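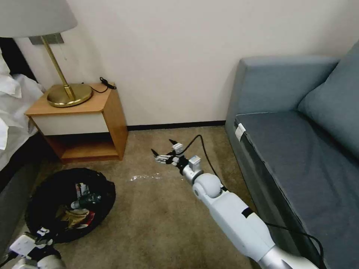

Category: Turnovers and cleaning > Floors

From: Achilleas Karras
Date: Mon 4 May
Re: Litter between the sofa and the nightstand

Kosmas wrote:

> Hello all. I look after the Nestano apartments with my sister and we have
> the same complaint from guests over and over, which is trash on the floor
> in the corner where the sofa meets the nightstand. Snack wrappers, bits of
> paper, once a hair clip and a coin. The carpet is beige and so is half of
> the stuff, so we miss it. We vacuum every turnover. The vacuum head does
> not fit in the gap and if I use the crevice tool it either grabs a wrapper
> and chokes or pushes it farther in.
>
> Three questions for the list.
>
> (a) Do you move the sofa every time? Ours is heavy and my sister will not
> do it alone, and I don't want her to.
>
> (b) What do you carry the trash in? We have been using a plastic shopping
> bag and it falls over and closes up on itself every time I let go.
>
> (c) Would you just get rid of the nightstand? It has a shelf at the bottom
> that guests don't use, or if they use it they leave things on it.
>
> Thanks in advance,
> Kosmas Karagiannis

Kosmas,

We had this in all the units at Inis and I changed how we do it last July, so I can tell you what we do now. Some of it is obvious and you can skip it.

On (a), no, we don't move the sofa every time. We move it once a month, and also after any stay longer than a week. Two people, and it comes straight forward, not sideways. If you drag it sideways on carpet you leave a track that takes days to come out. The rest of the time we do the corner by hand, and we do it before the vacuum comes into the room at all. I think your real trouble is the order. If you vacuum first, your eye is done with the floor and you don't look at the corner again. We go around the room picking up, then wipe the furniture, then vacuum last on the way to the door.

For the corner itself, get down on your knees. From standing you can't see the strip of carpet behind the front leg of the nightstand. Put the lamp on, and if the daylight is poor lay a phone flashlight flat on the carpet so it shines along it. A scrap of white paper shows up well that way. So does clear plastic, the little corner people tear off a packet, and you will find more of those than anything else. The big wrapper goes in the trash and the torn corner goes on the floor. Reach in with your hand open and pat along the carpet from the back to the front, then do the baseboard. Wear a glove, we have had a razor blade.

If your arm is too thick for the gap, pull the nightstand out and leave the sofa alone. It's the lighter of the two by a long way. Take the lamp off first and put it on the floor well clear. I have dropped one doing it the lazy way and Petridis, who own our building, charged us for the shade.

On (b), stop using the shopping bag. What you want is one of the round fabric bins that fold flat, the kind with a stiff hoop in the rim. They're sold for leaves and for laundry and for kids' toys and it doesn't matter which you get. It stays open on the floor by itself, so you can put it down near where you're working and use both hands. Get a dark color. We paid 20 dollars for ours and we have worn out one in the whole time. I'd take a low wide one over a tall one. You are on your knees when you use it and you don't want to be reaching up over the side.

We don't line it. Some people on this list do. Ours gets tipped out at the end of each unit, with the bottles and cans going to recycling and the rest to trash, and it gets a wipe inside. If you find a bottle with something left in it, empty it in the sink before it goes in the bin. I know that sounds like I'm telling you how to boil water, but one of our new starters put half a bottle of red wine in on its side and carried it across a beige carpet. That cost us around 200 dollars for the carpet man and we lost a night's booking while it dried.

Anything that might belong to a guest does not go in the bin. Hair clips, coins, earring backs, chargers, pills. We use a sandwich bag with the unit and the checkout day written on it, and it lives in the office for two months. Your sister probably has her own way of doing that.

On (c), I would keep the nightstand. We took ours out of one unit as a trial and the guests put their drinks on the arm of the sofa or on the carpet, and we had more to clean up. People sitting on a sofa want a surface and a lamp. I'd also leave the bottom shelf bare. We tried a basket on it and the basket turned into a second trash can, and we tried magazines and they ended up on the floor. An empty shelf takes one pass with a cloth. You do have to bend down and look at it, and I put that on the checklist as its own line: "lower shelf, look and wipe."

What did help was giving people somewhere to throw things. We had one trash can in the kitchen and one in the bathroom and none where the guests sit and eat chips in front of the TV. We put a small one by the other end of the sofa, where you can see it when you walk in. I'd say the corner litter went down by half, though I haven't kept any records and I may be flattering myself.

The other thing you could do is close the gap. Push the nightstand right up against the sofa, or else pull it far enough away that the vacuum head goes through. The bad gap is the one in between, just wide enough for a wrapper to drop into and too narrow for your tools. Measure your vacuum head and add a finger's width. In two of our units there was no space to do either, so in those we are stuck with the kneeling method.

About the crevice tool, if it's choking on wrappers then you're using it too early. Once the corner has been picked by hand the tool is fine, and it does a decent job on crumbs along the baseboard. Go slowly. On fine carpet you can pull it back toward you in one stroke and then do it again a little farther over. Check the hose now, by the way. If it has choked a few times there is probably still something in there. Ours had a whole sock.

The beige I can't help you with. Our office at Kandham picked the same color for every unit because they got it cheap by the roll, and it hides crumbs very well and nothing else.

If you want our checklist, write to me off list and I'll send it. It's one page, both sides, and the living room part is on the back. The order of the lines is for our floor plan, so move them around to suit yours.

Does anyone here have a long grabber they like for under sofas? We've had two and the jaws on both went loose.

Achilleas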